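Keeping a white tabletop clean

Matte white tops show every mug ring, so wipe them down at the end of the day while the marks are fresh. Mix 300 ml of warm water with a small squirt of dish soap. Dip a soft cloth, wring it out hard and work from the far edge toward you. Go over it again with plain water, then dry it.

Skip scouring powder and the green side of the sponge. They leave shiny patches on a matte finish that won't come out.

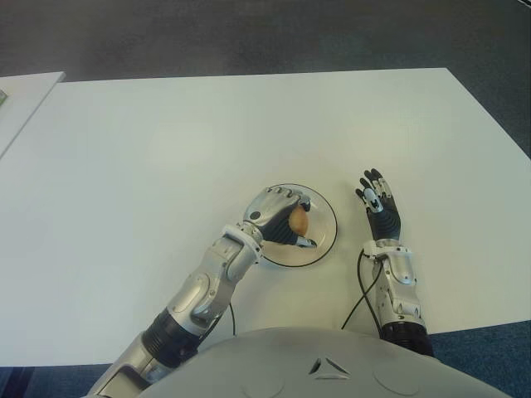
Tudor Stanciu wrote in that baking soda paste lifts tea stains if you leave it for 7 minutes and don't rub. He has used it on his kitchen table since August with no dull spots. Try it on the underside first.

Ink is harder. Dab with rubbing alcohol on a cotton ball - never pour it - and change the cotton as soon as it picks up color.

Put felt pads under lamps and planters.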